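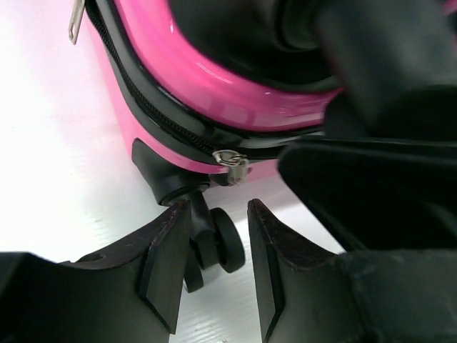 Une valise à coque, ça se nettoie comme une casserole : souvent, et avant que ça colle ! J'en ai deux à la maison et je m'y mets toujours le vendredi soir, sur la table de la cuisine. Je commence par la fermeture éclair, avec une vieille brosse à dents à sec. Sur la rose, le zip noir tourne avec l'angle de la coque, juste au-dessus de la roulette, et c'est dans ce virage que je brosse le plus longtemps (un petit coup de savon sec sur les dents ensuite, et la tirette file toute seule).

Pour la coque, je pose la valise bien à plat et je passe une microfibre avec une goutte de liquide vaisselle. Pas d'éponge qui gratte, surtout s'il y a des dessins ! J'ai massacré le décor d'une Vitula comme ça, j'en suis encore malade.
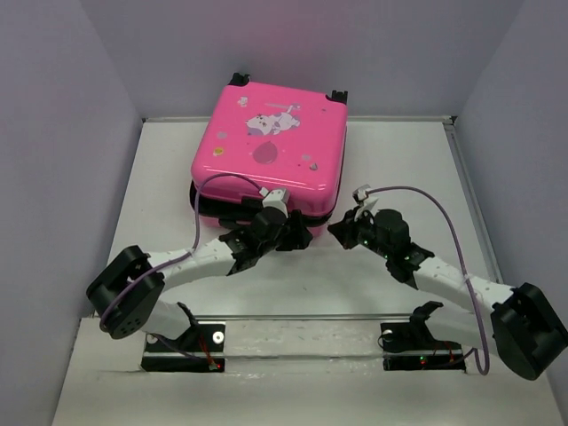
On rince au chiffon humide, on essuie tout de suite, et on laisse ouvert 2 heures avant de ranger. Dedans, un coup d'aspirateur avec l'embout fin, sans oublier les coins de la doublure.

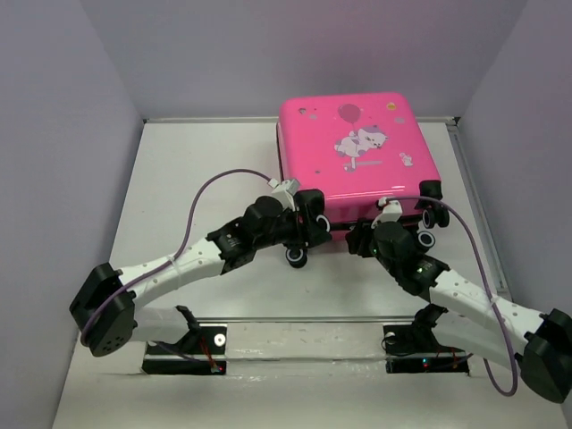

Restent les roulettes. Cheveux, fils, gravillons : pince à épiler et patience. Je les fais tourner une par une à la main, et si ça grince encore, une goutte d'huile sur l'axe, puis un tour d'essuie-tout pour ne pas tacher la moquette.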